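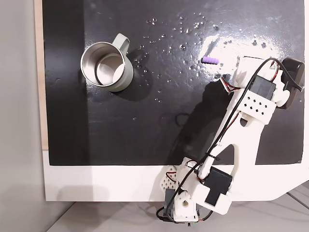

Does a small tabletop robot arm need a written risk assessment?

Any arm that moves under its own power near people should have one, and for a small arm it can fit on a single page.

Hubert Berchtold has been writing those pages since July of last year. He is responsible for bench rules at Rilside, where small arms are used for pick-and-place trials, and his current document has 18 numbered clauses. The first version had over 100.

"People signed it and did not read it," he says. "When I asked what clause 40 said, I got a blank look. I could not have told them either."

The present text sorts the clauses under three headings: the arm, the surface and the person. The arm section covers mounting, cable routing and torque limits. A base has to be fixed so that it cannot shift with the arm at full reach. Cables are tied to the links with enough slack for the whole range of each joint, and the slack is checked by hand with the power off.

"Cable failures are the dull part of the job," Berchtold says. "A connector works loose, one joint stops reporting, and the others carry on. On a small arm that will not break a bone. It will still throw a cup."

The surface section was added after a review of 192 entries in the Rilside bench log. A large share of them concerned the work surface, with the arm itself in good order. The rule now is that the board is wiped and dried before each session, and that liquids are handled only on boards assigned to wet work. Open wiring at the base is to be kept clear of any liquid.

Glossy boards are permitted, with a condition. The operator has to check the camera view for glare before the first run and note the lamp position on the sheet. 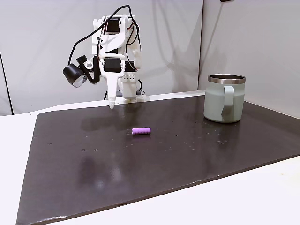 Objects are treated in much the same way. Each item used in a trial is listed by type and weight, and anything not on the list comes off the board before power is applied. Berchtold wanted a limit on the number of items as well, but dropped it when the team at Gruvent, who share the rules, objected.

"They were right. A limit says nothing about what the items are," he says. "Two glass jars are worse than ten sponges."

The person section is the shortest. One operator is named per session – never two – and that operator keeps a hand within reach of the power switch while the arm is moving. Reaching into the work area is allowed only with the motors off. A pause in software does not count as off.

That last clause draws the most complaints, as restarting costs time and the joints have to be homed again. Berchtold has no plans to relax it. The next revision, filed as form 1066, will add a line on who may change torque limits and where the change is recorded.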